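Can You Teach a Robot to Fold a Towel?
Published 25 March 2026

You have probably seen a video of a robot folding laundry. It looks easy. The robot picks up a shirt, folds it, and puts it on a pile, and the person who posted the video writes that soon no kid will ever have to do chores again.

Be careful with videos like that. Ask how many tries it took. Ask whether the video was sped up. And ask who showed the robot how to do it, since somebody did.

How do you show a robot something?

A robot can't watch you once and then copy you, the way your little cousin might. Its hand doesn't work like yours. You have five fingers that can feel how soft a thing is. Many robots have a gripper, a kind of pincher that opens and closes.

One way to teach it is by remote control. A person sits at a set of handles, and the robot arm moves when the handles move. This works, but it is slow, and your hands get tired.

Another way is for the person to do the job while wearing or holding the gripper. Then all the pinching is done with the same sort of tool the robot will have. The movements are recorded, and the computer gets them as a lesson. A person doing this at a table gets on with the towel much as you would at home, only more clumsily.
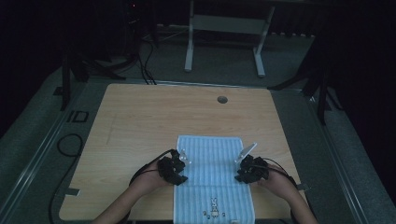 Mimoza Halilović wrote to us that we were being too grumpy about this. Children learn by being shown, she said, and it takes them hundreds of goes to tie a shoe, so why should a robot get it any faster?

Fair point. But when you finally learned to tie your shoe, you could tie your other shoe too. You could tie your boots, and a ribbon on a present. A robot that has had 314 lessons with one towel may get completely stuck when you hand it a bigger one, or the same one crumpled in a ball.

Why is a towel so hard?

Think about a wooden block. If you push it, it moves, and it is still the same shape. Now push a towel. It wrinkles, it slides, one corner flips under. There are more shapes for a towel to be in than anyone could ever write down.

Rolling is tricky as well. Try it yourself with only your thumb and one finger on each hand. Pinch the end, turn it, and let go. Did your roll stay tight? Did the end stay where you put it? Now you know why people who make these lessons have to do them again and again.

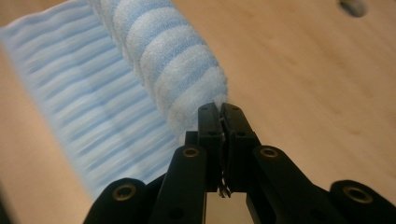 Then there is the problem of mistakes. Suppose you record 70 lessons and in 29 of them you drop a corner and have to pick it up again. Should you throw those away? Some people do, because they want the robot to see only neat work. Others keep them, so that the robot gets to see what to do when a corner drops. We think the second group has the better idea, but it depends on the job, and people still argue over it.

What to ask when someone shows you a clever robot

Is it working by itself, or is a person steering it from the next room?
Has it seen this exact towel before?
What happens if you move the table a little?
Can we see the tries that went wrong?

If you get good answers to those, be impressed! Getting a machine to handle soft, floppy things is hard work, and the people doing it are patient.

Until then, you will still have to hang up your own towel.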